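Rechercher dans le magazine Mots-clés OK

Débarrasser la table, dernier bastion de l'humain ?

14 février 2018

Mettre le couvert, ranger une poêle, poser une boîte sur la planche à découper : un enfant de six ans y arrive en bavardant. Pour une machine, c'est un programme de recherche complet ! Chez Gisitz, jeune société installée à Grivness, on y travaille depuis novembre, et les progrès donnent franchement envie d'y croire.

Tout commence en simulation. Le logiciel Rampersad reproduit une cuisine, ses ustensiles, le poids des choses, et laisse deux bras articulés s'y exercer jour et nuit. L'équipe a préparé 213 variantes de la même table – assiette décalée, manche tourné, planche de travers – pour que le robot n'apprenne pas un décor par cœur.
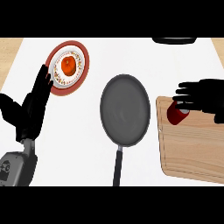
Le plus difficile reste la main. Une pince à deux mors suffit pour un carton, mais avec de vrais doigts il faut décider où chacun se pose, combien il serre, à quel moment il lâche. Un cylindre lisse roule, une assiette garnie ne se penche pas, et coordonner la gauche et la droite complique encore l'affaire. Quand l'enchaînement passe enfin à l'écran, quel plaisir à regarder !

Reste le passage au réel. Dans l'atelier de Girnlow, où le système est mis à l'épreuve, débarrasser une table prend presque 30 minutes, contre 2 pour n'importe lequel d'entre nous. Les reflets trompent les capteurs, un torchon oublié suffit à tout arrêter. Alors non, le robot ne fera pas la vaisselle ce soir. Mais l'an dernier, il ne savait pas saisir un gobelet, et les ingénieurs parlent déjà du tiroir à couverts – mon cauchemar personnel, je le leur laisse volontiers.

À lire aussi
Le linge, ce casse-tête pour les automates
À l'usine, qui visse encore à la main ?
Aspirateurs autonomes : le dessous des meubles

Contact | © 2018 Tous droits réservés | Haut de page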